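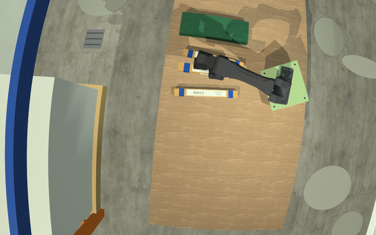 Filed under: Short Stories, New Writing

The letter from Deltach came in December, and Masanobu Fukuda did not open it until he had washed his cup and dried it. He knew what it would say. The ferry company wished to close the ticket office at Beduvby, where he had worked for 33 years, and the passengers would buy their tickets by telephone.

He read it standing. They thanked him. They asked him to return the keys and the lamp.

"The lamp is mine," he said to the kitchen.

The next morning he went down the hill as usual. Mrs Varghese was already at the window with her shopping bag between her feet. She was going to her sister on the other side, as she did each week, and she always wanted a return, although her sister always asked her to stay.

"You have heard," he said.

"Everyone has heard. My nephew says I must learn the telephone."

"It is not difficult."

"Have you learned it?"

He gave her the ticket. It was number 779 in the book, and he noticed that he had written the number more slowly than he needed to. She put it inside her glove, where she kept all of them.

The boat was called the Cineo. It was an old boat and it leaned a little to one side when the wind was from the west. He had sold tickets for it to people who were getting married, and to a man who carried a clock in his arms like a child, and one time to a boy of nine who had no money and said he was going to find his father. That boy he had kept in the office until evening, with soup. The father came on the last boat, angry first and then not angry. They had both eaten the rest of the soup.

He thought about the boy now because there was nothing else to do. After the boat left, the office was very quiet. He opened the drawers one after another. In the lowest he found a brown envelope, and in it was a child's drawing of the harbour, with the office much too big and the sea much too small. A man stood in the window. He had been given a moustache, which he had never worn.

He could not remember putting it there.

In the afternoon the wind turned to the west. The Cineo came back late, leaning, and Mrs Varghese was not on it. He waited until the ropes were tied and the last person had gone up the steps. Then he asked the captain.

"She stayed," the captain said. "She told me to tell you. She says keep the other half of the ticket for her, she will use it when she is ready."

"She has the other half. It is in her glove."

The captain took the glove out of his pocket and gave it to him. It was grey wool, mended at the thumb, and the ticket was still inside.

Masanobu Fukuda went back to the office and lit the lamp. He put the glove in the envelope with the drawing, and on the front he wrote her name and the word Return. He locked the door. For a while he stood outside with the keys in his hand, and the water moved under the boards — then he went up the hill, and he took the lamp with him.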